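Visit to the Sametti open day, Brisotgate

Sametti opened its Brisotgate building to visitors in September, and I went along for the morning. The firm designs play kitchens and sells most of them to nurseries. Doors opened at ten and there was already a queue on the stairs.

Fiachra Ó Riain took our group round. We began in the drawing office, where he talked about handle sizes for longer than I expected – a handle that suits a three-year-old is awkward for a child of five. The current range has 48 pieces, and each is tried out on a table before it goes into the catalogue.

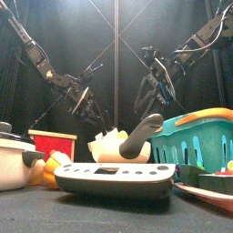

Prices came up early. A full set costs £81, and nurseries can buy single pieces to replace lost ones. Eggs and small vegetables go missing most often, according to Fiachra, and the office keeps a drawer of spares.

After that we moved on to the food and the things it goes in. The corn cob has a yellow body and a pink end, and there is a teal basket with an orange rim for the shopping. The toaster is small, white and beige, with dark slots on top.

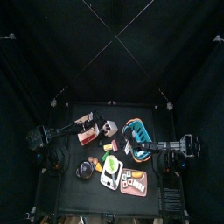 Younes Amrani thought the basket would be the first thing any child went for, and that the food mattered less than having something to carry it in. Two others in the group disagreed and said it was always the eggs.

Tea was served on the ground floor, with a short talk on cleaning. Warm water and a soft cloth, no dishwasher. We then had almost 6 minutes left for the last table, too little for the knife block and the sandwich, both of which I wanted to see properly.
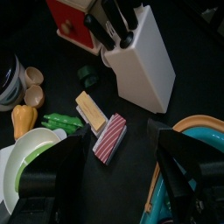
Knife block, sandwich, pepper and pea pod on the last table.

The shop by the exit takes cards only. Parking is behind the building, and the number 4 bus stops opposite.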